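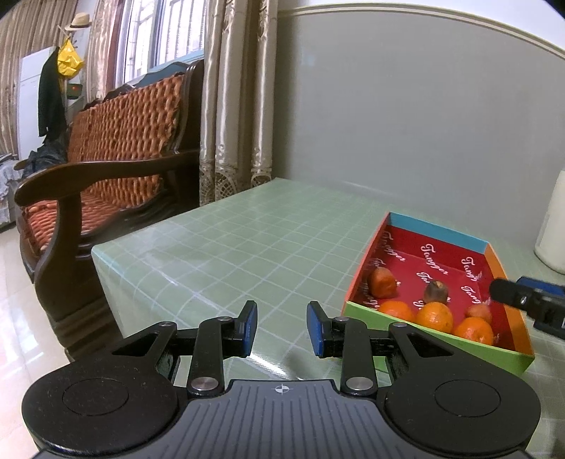

Pre-session check, hand-held grippers, Skarnivon fruit task, January. I did this one before the morning demos, so excuse the scrappy typing! Pivot pins first: all seated, no wobble on either side. Blue pads are on both fingertips and I gave them a good tug. The table cover is glossy and the light bounces off it just past the fingers – I'd pull the curtains a bit before recording.

Grippers, 2 – OK. Unit 429 squeaks on closing, a dab of grease will do.
Pinch points – OK. Keep your spare hand out of the linkages, please.
Cover hanging over the table edge – WATCH. Easy to catch with a hip, so tuck it under.
Fruit box – OK. Doesn't slide when nudged.
Battery 871 – FAIL. Swollen corner, bagged and tagged for Dirko.
Breaks – every 3 runs. My wrist says thanks.

Recheck due after lunch.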